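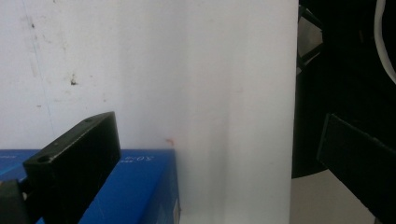 White panel against the wall, blue carton at lower left.

Urnent upright panel, white, large size - long-term review

I bought two of these panels in October to use as a plain backing behind small parts on my bench. The bench stands against a plaster wall that has not been painted in years. It has scuffs, gray smudges and one brown mark that has survived two kinds of cleaner. Anything set down in front of it picks up that background, and I wanted a surface I could put up in a minute and take down again.

Construction

The Urnent panel is a coated board, white on both faces, sold flat with two slot-in feet. The sheet is 70 cm wide and weighs 776 g without the feet. The coating is matte. Under the bench lamp it gives no hot spot at normal working angles, and at a very low angle you get a dull sheen along the bottom edge only.

The edges are cut clean. I checked both sheets with a square: one was true at all four corners, the other was out by 1 mm over the full height. For a backing this does not matter. If you plan to join two sheets side by side, check them before you throw out the packaging.

Setup

The feet push into slots on the lower edge. They were tight on the first fitting and have loosened a little with use. The instructions ask for 5 cm of clearance behind the panel. I have less than that and let the top lean on the wall, which works, though the sheet then takes on a slight curve. With a lamp to one side the curve shows as a soft gray band running up the lower part of the panel. A strip of aluminum angle along the back would correct it. I have not bothered.

Color

Against fresh printer paper the panel is a shade warmer. Against my wall it is clearly brighter and more even. Both sheets match each other as far as I can tell by eye.

Cleaning

Pencil comes off with a plastic eraser. Dust wipes off with a dry cloth. Paint specks are harder. A damp cloth with one drop of dish soap removed most of them, but rubbing for more than a few seconds polishes the coating and leaves a shiny patch that is more noticeable than the speck was. I now leave small ones alone.

Durability

The sheets have been put up and taken down most working days for 23 weeks. One corner is crushed from a drop onto concrete. The faces are still flat when stored flat. Stored standing up over one humid weekend, a sheet bowed by the width of a finger and took until Thursday to settle under a stack of catalogs.

Compared with the Dreletti

Ásdís Hedegaard lent me her Dreletti folding screen for two weeks. It is stiffer and stands without help, but the hinge leaves a dark line down the center and the surface is glossier. It also costs more than both Urnent sheets together. For a backing that has to stand in an open room I would take the Dreletti. Against a wall, the Urnent does the job.

Good: matte coating, clean edges, even color
Less good: soft corners, loose feet over time, bows if stored upright

Rating: 4 out of 5

Replacement feet are sold separately in pairs. The older round-slot feet do not fit this version.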